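Produce sorting by hand trains robot arms at Andamo

Andamo, a robotics firm in Nornulmont, has started teaching its two-armed kitchen robot to handle fruit and vegetables by having people do the work first, using hand-held grippers built to match the robot's own.

The company said it has gathered 500 recordings since January, all made in ordinary homes. Each one covers a single short task, such as moving produce in or out of a tin. The person holds a gripper in each hand, and a camera on the tool records what the fingers do. 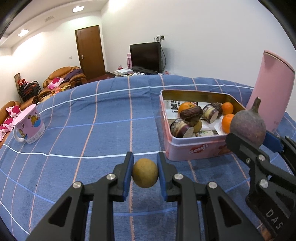 Round items of different sizes have been the hardest part, Andamo said. A small fruit needs a light pinch, while a beet or a large root has to be held wider and higher up. Of the recordings made so far, 197 were thrown out – most of them for drops or for hands moving too fast.

Andamo had earlier steered the robot by remote control from its lab on Pellegrini Street. That method is still used for tasks near a stove or sink, but it takes longer to set up.

The firm plans to add 20 more homes in Nornulmont and the nearby town of Norby. Tests of the trained robot will begin in October with 3 machines. No date has been set for a sale version, and the company did not give a price.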